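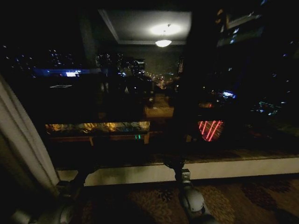 The big window at night, towers and street lights out past the glass.

47 shares · 12 comments

Evening window and room helper wanted, part time, Clisetti

Hi all! I run a small place called Clisetti, a reading and sitting lounge up on a high floor in the Ernov building. People come up after work, take their shoes off, get a tea and look out at the city for an hour or two. It's quiet, it's low-key, and I'm now at the point where I can't do every closing shift by myself, so I'm looking for one person to share the evenings with me.

The window is what people come for, so a good part of the job is glass. With the ceiling light on, the pane gives you half the room back along with the city, and every fingerprint shows up like you wouldn't believe. I clean it twice a night, once before we open and again in the last hour. You'll learn my cloth routine (two cloths, never the blue one first) and you're welcome to improve on it.

The rest of the evening goes something like this:

- Open up at 5:30 p.m., lights on, cushions out, kettle filled
- Greet people, find them a seat, bring tea
- Dust the low tables, keep cups and bags off the floor
- Wipe down the pendant lamp once a week, stepladder provided
- Turn the lights down late in the evening if guests ask, so they can see the street lights better
- Wash up, stack chairs, lock up by 11

We have 48 seats counting the window bench, and they don't all fill except in February, when it's dark early and everybody seems to want to be somewhere warm. The room gets hushed even when it's full, so a soft voice and soft shoes help a lot.

I'm not asking for experience. I've worked with people who had years of cafe work and people who had none, and both were fine. What I do need is somebody who notices things: the smear at knee height where a kid leaned, the lamp that's been left on in the back. You should be okay on your feet for a whole shift and okay with heights, at least with glass between you and them! If you're unsure, come up and stand at the window for a few minutes before you decide.

Pay is $64 for a short evening (three hours) and more for a full one, which we'll settle when we meet. Tea is free, and so is dinner on full shifts, usually soup from Dauda downstairs. You also get a locker and a Trokier building pass, so no waiting at the desk to be let up. Sorry, there's no parking, but the bus stops right outside until midnight.

To apply, write me a few lines about yourself and which evenings you could do. A resume is fine but I'd like the few lines more. Leave it at the Ernov front desk marked "Clisetti, box 2512" or post a comment under this ad and I'll message you back. I'll ask everyone I meet to do one paid trial evening, and I'd like to have somebody started before the end of the month.

Like · Share · 12 comments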